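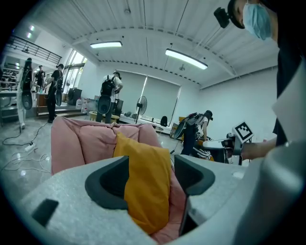
Section 5: Setting up your tension rod and hanging the first curtain

Okay, you've measured your window (Section 4, and please go back and do it if you skipped it, I'll wait). Now we get to put something up! I wrote this part after hanging curtains in my own living room with the Pallora rod kit, so it's all stuff I've done with my own hands, including a couple of things I did wrong first.

The kit works for windows up to 80 inches wide. If yours is wider than that you need the center support, and you want Section 7 instead.

What you need

The two rod halves, one fat and one skinny
Two rubber end caps
The little bag with the locking collar and the hex key
A pencil
A step stool (a real one, my swivel chair days are over)
A damp cloth and a dry cloth
Your curtain, ironed or not, I don't judge

Before you start

Take everything out of the tube and lay it on something soft. I use the couch. The finish on these rods scratches if you roll them across a tile floor, and I have the scratches to show for it.

Check that both end caps are in there. Mine had slipped down inside the fat half of the rod and I spent a whole evening thinking they'd been left out of the box. Tip it up and give it a shake.

CAUTION: The spring inside the fat half is strong. Don't point the open end at your face when you pull off the shipping plug. It comes out with a pop.

5.1 Cleaning the window frame

1. Wipe both sides of the frame, inside, where the caps are going to sit. Use the damp cloth, and go a few inches above and below the spot too.

2. Dry it. Then go have a coffee and let it dry some more. Rubber on wet paint slides, slowly, over a day or two, and you come home to a curtain on the floor.

3. Run your finger over the paint. If it's flaky, scrape it back and touch it up before you go any further. My house was built in 1960 and the frames have so many coats on them that the corners have gone round, so I had a good bit of scraping to do.

NOTE: If you've painted the frame recently, give it a couple of weeks. Paint that feels dry can still be soft underneath and the caps will leave a ring.

5.2 Putting the rod together

1. Slide the locking collar onto the skinny half, wide end facing the fat half. It goes on both ways and only works one way, which I think is a terrible design, but there it is.

2. Push the skinny half into the fat half until you feel the spring.

3. Twist the skinny half clockwise to make the rod longer, and the other way to make it shorter. Keep twisting until the whole thing is an inch longer than the inside of your window.

4. Press the end caps on. They should go on with a bit of a fight. If one drops right on, swap it with the other, as the two ends of the rod aren't quite the same size.

5. Leave the collar loose for now. Don't touch the hex key yet!

5.3 Marking the height

1. Measure down from the top of the frame on the left and make a small pencil mark. I went with 5 inches because I like a bit of sky showing over the top, but that's pure taste.

2. Do the same on the right. Measure it, don't eyeball it.

3. Stand back at the far wall and look at the two marks. Old windows are rarely square, and sometimes two marks that measure the same look crooked from the couch. If so, trust the couch. Move one of them.

My neighbor Gilmar Brito swears by a level for this step. We tried it at his place in Trutitbridge, and the rod was dead level and looked awful, because his window wasn't. He's since moved it. (He still says the level was right, and I guess it was.)

5.4 Threading the curtain

Do this before the rod goes up. I know it's tempting to get the rod in place and admire it for a minute, but with a tension rod you'd only have to take it down again.

1. Lay the curtain face down and find the rod pocket. It's the open tunnel along the top hem, and on some curtains there are two of them. Use the lower one if you want a ruffle on top.

2. Take one end cap off and cover the bare end of the rod with a sandwich bag. This is my best tip in the whole guide. The bag slides through the pocket without snagging, and you pull it off on the other side.

3. Feed the rod through, bunching the fabric up as you go.

4. Put the cap back on and spread the gathers out so they're more or less even. You'll fix them again later, so don't fuss.

NOTE: For heavy lined curtains, look at the label first. The rod holds 5 pounds safely. I had the thick Annamalai cotton panels up for most of April and the rod sagged in the middle, so now they're in the bedroom on proper brackets.

5.5 Hanging the rod

1. Get on the step stool with the rod in both hands, fat half on your left.

2. Set the left cap on the left pencil mark and hold it there.

3. Squeeze the rod toward the left so the spring gives, bring the right cap up to its mark, and let the spring out slowly.

4. Give the middle a gentle tug down. It should barely move. If it drops, take it down, twist it half a turn longer, and try again. I needed three goes.

5. When it holds, slide the collar up snug against the fat half and tighten the screw with the hex key. Stop as soon as it's firm.

CAUTION: More tension isn't better. If the frame creaks or you see the drywall dimple around the caps, you've gone too far. Back it off right away.

6. Rub out your pencil marks and straighten the gathers.

5.6 The first few days

The fabric will drop a little as the folds relax, so hold off on hemming for a week. If there are creases you can't live with, a spray bottle and some patience works fine for cotton. For anything synthetic I use a steamer on low, and I keep it well away from the end caps.

Check the collar screw again after a couple of days, then whenever you wash the curtains. Mine go in at 40 degrees (that's Celsius, my washer is an import) and come out fine, but wash dark colors alone the first time.

If you're missing a part, the Zustcombe store keeps spare caps and collars behind the counter. You have to ask for them. Bring the old one along so they can match the size.

Next up is Section 6, tiebacks, and you'll need the pencil again.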